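4.2 What the packers made of it

I spent most of July on the packing floor at Lomau, and I'll admit I went in expecting to write about jobs. What people wanted to talk about was the bench. Before the Sirkik hand was brought in, each packer laid out their own station however they liked, and a few had kept the same layout for 13 years. Once the hand was sharing the work, everything had to sit where it could reach, and that meant moving tape, labels, mugs, the lot. Carmela Martinelli told me she still put her arm out for the scissors on the wrong side, weeks later – and she laughed about it, but she wasn't pleased.
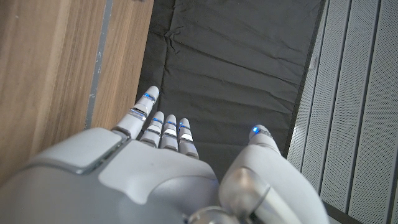 Figure 3. The hand over the work area, with dark fabric beneath the fingers.

Reading the hand was the other big thing, and it came up in all five of my longer interviews. With a human workmate you watch the face, or the shoulders, and you know when to lean in. The packers had to find something else to watch, and most of them settled on the fingers. Khurram Dhanial said he hardly looked at the screen any more, he just kept an eye on the blue lights at the joints and the one on the tip of the thumb. Wanda Olszewski preferred to go by how far the fingers were bent. Neither habit was in the training (I checked the handouts!) and the two of them had quite a lively argument over tea about which was better.

I don't want to make this sound cosier than it was. Rizwan Ranasinghe, who supervised the late shift, felt his job had shrunk to clearing faults and filling in the log, and he missed showing new starters how to fold. The folding is still done by people on awkward orders, but there are fewer of those, and so fewer chances to learn. Hanna Kaczmarczyk, on the other hand, had a bad wrist and was glad to hand over the lifting. Both of them were on the same pay as before, and both brought that up without my asking. I come back to pay in section 5, where I compare Lomau with the Duda site.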